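My nan kept a bucket by the back door from the first warm week until the frosts, and whatever was out in the garden went into it. I've been trying to get back to that sort of flower habit all year, and it has taken me to some odd places – most recently four hours up the highway.

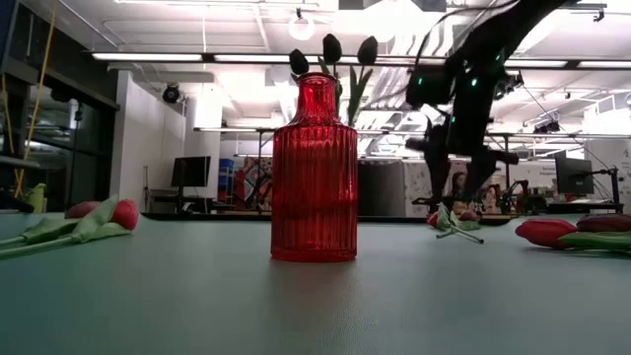
GUSOTVILLE, 14th September

Hauwa Olatunji grows tulips on a windy slope above the Wukside road, and she laughed at my shoes before she said hello. Fair enough! She put in 200 bulbs her first autumn and lost most of them to rot (heavy clay, wet winter, her words were a bit more colourful). Now she mounds the beds up high and digs in grit by the barrowload.

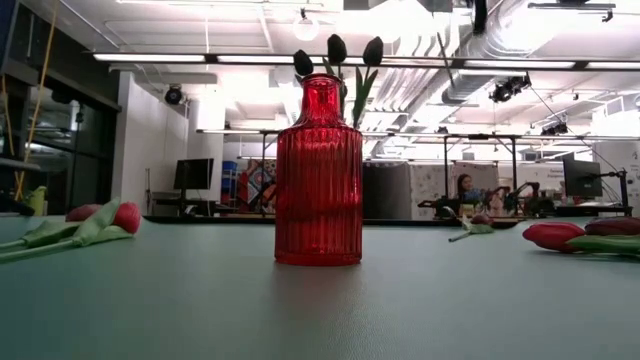 The neighbours thought she was mad, of course, until her stall at the Drokport market started selling out by 10. Nayeli Esquivel, who has the stall next door, told me she hides a bunch under her own table every week so she doesn't miss out. I came home with mud to the knees, two bags of grit and Hauwa's strict orders not to plant a thing until the soil cools down next autumn.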